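Clubs > Robotics > Newsletter

News Calendar Teams Parts Library Join Contact

Robot Club Notes: The Laundry Challenge

12 shares 4 comments

Hello again from the folding crowd! I promised in the last newsletter that I'd write up how the laundry challenge is going, and then I kept putting it off because every week I thought we'd have something prettier to report. We don't, really, but we have a lot of small things, and some of them I'm pretty excited about, so get a coffee.

For anyone who joined after the summer: the Lirholm Cup is the student contest we enter every year, and this time the manipulation round is clothes. You get a table, you get a garment that somebody from another team has dropped on it any way they like, and your arm has to end up with a folded garment inside a marked square. No touching once the clock starts. There's a bonus if you can do it with a shirt your team has never seen before, which is the part our students immediately decided they wanted (of course they did).

We have three teams this year. Kelance is the older group, mostly seniors, and they're the ones who have been talking about the bonus since day one. Conneely is mostly sophomores plus a couple of very determined freshmen. Vullenik is the new team, and they came to us from the sumo bots, so they are used to robots that shove things. A T-shirt does not care about being shoved, as they found out in their first session.

The setup is simple enough. One arm, one two-finger gripper, one camera down by the wrist looking out past the fingers, and whatever shirts people bring from home. We practice by driving the arm by hand first, over and over, and recording each try. Then the students go through the recordings and mark where the grab was good and where it wasn't. Kelance has 84 tries they're willing to keep, and I have it on good authority that the ones they threw out were a much bigger pile.

The hard bit is the first grab. I really didn't get this until I took a turn myself. When you fold a shirt at home your fingers slide along the cloth, feel for the edge, lift a corner and shake it, and you're thinking about dinner the whole time. The gripper has none of that. It has two fingertips, and it either comes down on both sides of the fabric or it comes down on top and pushes a nice new wrinkle across the chest. I made quite a few wrinkles. One of the freshmen was very kind about it and then showed me how to do it in one go – thank you, I'll be over here. 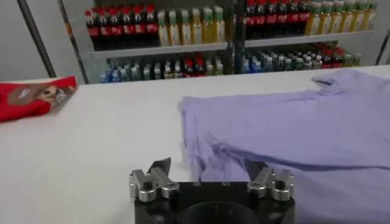
What finally helped was going for the hem before anything else. Conneely worked this out. They'd been aiming at sleeves, because a sleeve sticks out and it's easy to spot, but once you've pulled on a sleeve the rest of the shirt twists around after it and you've got a worse mess than you started with. If you start low, near a side seam, you can drag the whole thing a little and it tends to lie down as it comes. They now have a "tug and wait" move where the arm pulls gently, stops, and looks again before deciding anything. It's slow. It looks like the robot has forgotten what it came in for. But it's beaten every fast thing we've tried, and the other two teams have quietly borrowed it.

Colors have been their own adventure. Our tabletop is white, so white shirts are a nightmare, and I'd ask parents to please stop sending them in, generous as you are! Solid colors are great: purple, green, navy, anything like that. Prints are fine too, but the Vullenik kids had a striped one that kept convincing their edge finder that it was looking at several very thin shirts. They want to keep the striped one. They've grown fond of it.

A big thank you goes to Nivaldo Rangel, who spent a whole evening with us on fingertip angles. He brought a bag of spare bolts and a lot of patience, and he got the students to take the finger linkages apart and put them back together until they could explain which piece moved which. We'd had one finger closing a hair before the other for weeks and had been blaming the software for it. It was a pivot bolt. Tightened it, tried again, much better. I think Kelance had been about to rewrite half their code.

Some housekeeping while I have you. The club has a budget of 3,000 dollars for the contest season, and it has to cover entry fees, the van and spare parts, so if you break a fingertip please tell me the same day and don't tuck it in the back of the drawer. I will not be mad. I also found two fingertips in the back of the drawer.

The recordings folder is filling up fast as well. Please name your files with the team, the shirt and the try number. "new_new_final2" is a mystery to me and I suspect to whoever saved it.

As for scores, in our last practice round we ran every team under contest rules, and Kelance's best fold got 58 points, which would have put them in the middle of the table last year. Conneely was close behind and would've been ahead if they hadn't run out of time with one sleeve to go (there was groaning). Vullenik got a shirt into the square, though I wouldn't call it folded, and they cheered like they'd won the whole thing.

We've got our next full practice in early December, doors at 4 p.m., and family are welcome to come watch from the back. Bring a shirt if you've got one you don't mind getting dragged around a table. Long sleeves are especially wanted, as we have hardly any and the rules say we could be handed one. Sign up with your team lead so we know how many chairs to put out.

Previous: Sumo Season Wrap-Up Next: Van Schedule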